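# Can any of these do real chores yet? Folding, dishes, shop floor, whatever

**eltstead_mike** wrote:

Starting a new thread since the old one turned into an argument about vacuum brands. What I want to know is simple. Is there a machine today that will do a household chore or a small-shop chore start to finish, without a person standing next to it?
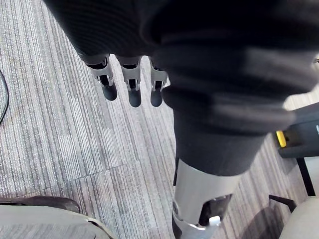

I run a small upholstery and canvas shop. Four of us on a good day. The jobs I'd hand over tomorrow are picking up offcuts, restocking the thread rack, and moving bins from the cutting table to the sewing side. None of it is skilled. I've asked two suppliers and got two brochures.

---

**c_nicaodha** wrote:

Short answer is no, not all three jobs. Moving bins, yes. We've had a cart from Besnard doing that since August. It follows a taped route, stops if you step in front of it, and goes back to its charger. Somebody still loads and unloads it.

Picking offcuts up off a floor is a lot harder than it sounds. Fabric has no fixed shape, and thin scraps lie flat on carpet or concrete so there is nothing to get a finger under.

-- Caoimhe Nic Aodha

---

**threadbare** wrote:

I'd go further than that. Anything with fingers is years out for cloth. I watched a demo at a trade show where an arm folded hand towels. Thirty-five seconds a towel, and it dropped one. The guy running it put it back on the pile and nobody in the crowd said a word.

My daughter folds faster than that while looking at her phone.

---

**ahorgan** wrote:

> Anything with fingers is years out for cloth.

I don't agree with this. Speed is the wrong thing to look at for a home. If it takes 35 seconds a towel and I'm asleep, I don't care. What matters is how often I have to get up and fix something.

I do maintenance for a small hotel group and we trialed a Lornora unit in one laundry room. It did flat items only. Over the trial it handled 3,223 pieces. Pillowcases were fine. Fitted sheets it couldn't do at all, so we quit giving them to it. We didn't keep it, but the price was the reason.

Ailbhe Horgan

---

**threadbare** wrote:

How many of those did a person have to redo?

---

**ahorgan** wrote:

I don't have that written down. More than I wanted in the first week, then fewer once we fixed the lighting and the table height. The lighting made the biggest difference. White cloth on a white table was a mess for it.

---

**eltstead_mike** wrote:

That's useful. Most of my cloth is dark and so is half my floor, so I guess I have the same problem the other way around.

Has anybody used the Zesa arm? One of my two brochures was for that.

---

**pdk_workshop** wrote:

I have one. It's OK at what it does. I use it to take finished brackets off a tray and put them in a box. Same bracket, same tray, same spot each time. Took me 2 evenings to set up and I've touched it maybe once a month since.

Wouldn't put it near scraps. Cables are the other thing to plan for. Anything lying loose on the floor will get caught sooner or later by whatever has wheels, and the arm has its own cable you need to route.

And budget for covers if you have lint. It gets in the joints. I sewed a sleeve for mine out of stretchy stuff. You have a shop full of sewing machines so that part is easy for you.

---

**c_nicaodha** wrote:

Leave slack at the elbow if you make a sleeve. The first one I made for ours was too snug and it tripped the force limit each time the arm bent all the way. The second one I cut too big and it bunched up and got in front of the camera.

---

**threadbare** wrote:

So we are now sewing clothes for the robot that was going to save us work.

---

**pdk_workshop** wrote:

One sleeve, 30 minutes. I also oil my bandsaw.

---

**ahorgan** wrote:

Mike, for offcuts I'd change the job before buying anything. Hang a bag or a chute on the edge of the cutting table so less of it reaches the floor. Whatever does get down there, use a shop vac with a wide head. Then get a cart for the bins if you still want one.

The thread rack might be doable with an arm if all your cones are the same size -- are they?

---

**eltstead_mike** wrote:

Three sizes, and the suppliers keep changing the plastic core. I could probably settle on one if I had to.

The chute is a good idea. I have some vinyl left over that would work. Besnard is supposed to call me back Monday about a cart and I'll post the price if they give me one.

---

**threadbare** wrote:

Ask them what happens when it runs over a scrap of vinyl. I still say buy a push broom, but I'd like to see the quote.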